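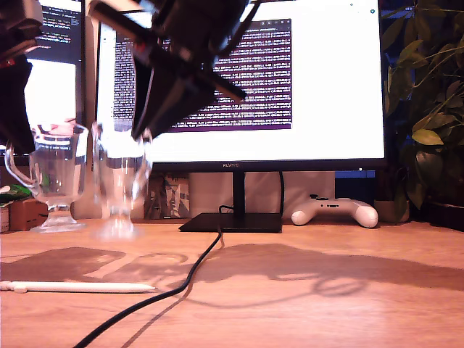

Home News Reviews Tour Dates Releases Contact

Cevgate to release second album in February

Wellport band Cevgate will release their second album, Fudura, in February, the group said in a post to their mailing list on 2 November 2024. The record has 13 tracks and was made over the summer in the band's own practice space, a rented unit behind a tire shop on the north side of town.

It is the four-piece's first full-length since their self-titled debut, which came out on cassette and download and was later pressed on vinyl. The new one will be out on vinyl, CD and digital from the first day. The label is Maruyama, the small Wellport imprint that put out the debut and the two singles that followed it.

The first song from the album, "Long Division," is streaming now. It runs just under four minutes and opens with a single guitar line before the full band comes in. Listeners who know the debut will recognize the twin guitars and the shouted group vocals in the chorus, but the tempo is slower and there is a good deal more space in the verses. A second song, "Salt Road," will follow in the new year. The band has played it live since the spring, usually near the end of the set.

Cevgate started as a three-piece playing fast, short songs at house shows. The second guitarist joined shortly before the first album was recorded, and most of that record was written before the current lineup had played a show together. The band says Fudura is the first set of songs that all four members wrote from scratch.

"We had parts of the first record sitting around for years," the band wrote. "With this one we threw out everything old and started with the drums. A few of the songs went through five or six versions. One of them was a waltz for about a month."

The waltz did not survive, but the post says a piece of it turns up in the closing track, "Grain Elevator," which at nine minutes is by far the longest thing the band has recorded. Most of the other songs are under three and a half.

The band recorded and engineered the album themselves. Drums and bass were tracked live in the room over one long weekend, with guitars and vocals added on evenings after work through the rest of the summer. Mixing was handled by the label, and the masters were approved in early fall. There are no guest vocalists. A cello part on "Low Water" was played by a friend of the band who is credited on the sleeve.

The title comes from a word painted on a shutter the band used to pass on the way to practice. They say they never found out what the business behind it was, and the shutter has since been painted over.

Lyrically, the band describes the record as being about work and moving house. Three of the four members changed jobs while it was being written, and two of them moved out of Wellport and back again. "Security Deposit" and "Second Shift" deal with this fairly directly. Others, such as "Low Water," are harder to pin down, and the post does not try to explain them. A lyric sheet comes with the vinyl and the CD.

Formats and ordering

Maruyama is pressing some 3000 copies of the LP, a large run by the label's standards. Most will be on black vinyl. A clear version limited to 272 copies will be sold only through the band's own store and at shows, with one copy per customer. The label says the odd number is simply how many good copies came back from the plant once the damaged ones had been pulled out, and that it will not be making more.

The vinyl comes in a single sleeve with a printed inner. Both versions include a download code. The CD is in a card wallet with the lyrics on a folded sheet. There are no plans for a cassette this time, although the band said they would look at it again if enough people ask.

Pre-orders are open now for all formats. Orders placed before the end of the year will be mailed so as to arrive on or near release day, though the label warns that overseas orders may take longer. Anyone who orders a record and a T-shirt together should expect both in the same package, and the shirts are not ready yet. The label asks customers who have moved since their last order to check the address on their account before paying, as it had a number of debut LPs sent back to it and is still trying to match a few of them to their buyers.

The debut is also being repressed. It sold out last year and used copies have been changing hands for a good deal more than the original price. The new pressing uses the same masters and artwork, with a corrected track order on the back cover - the first version listed two songs on side B the wrong way around. It will not be numbered or colored.

Tour

Cevgate will play 14 shows in support of the album, starting with a hometown release show in Wellport on the night the record comes out. The run then heads down the coast, turns inland, and finishes back in the region four weeks later. The band is traveling in one van and has kept the drives short, with days off built into the second and third weeks.

Most of the rooms are small. Ten of the dates are all ages, including the Wellport show. The other four are in bars that do not admit anyone under 21, and the band said they tried to find other places to play in those towns but could not get the dates to line up. Doors are early at most of the shows and the band expects to be on stage by nine.

Support will be different from night to night, with local openers picked in each town. The band is still looking for openers for three of the later dates and has asked interested groups to write to the address on its website with a link to one or two songs. They ask that bands write only about shows within an easy drive of home.

The set will include most of the new album and a handful of older songs. The band has not decided whether to play "Grain Elevator" every night. It needs a second guitar in a different tuning, and on the shorter bills there may not be room for it.

Tickets for the Wellport show are on sale now from the venue, with a small number held back for sale at the door. Tickets for the other dates go on sale over the next few weeks, and links will be added to the band's site as each venue opens its sales. There are no VIP packages or early entry tickets. Records, including the clear pressing if any are left by then, will be sold at every show, and the merch table takes cash and cards.

A run of dates farther from home is being discussed for the summer, but nothing has been booked. The band said it depends mainly on how much time off they can get.

Fudura track listing

Side A
Opening Bell
Long Division
Second Shift
Half a Key
Culvert
Security Deposit
Name Tag

Side B
Salt Road
Low Water
Borrowed Coat
Exit Interview
Porch Light
Grain Elevator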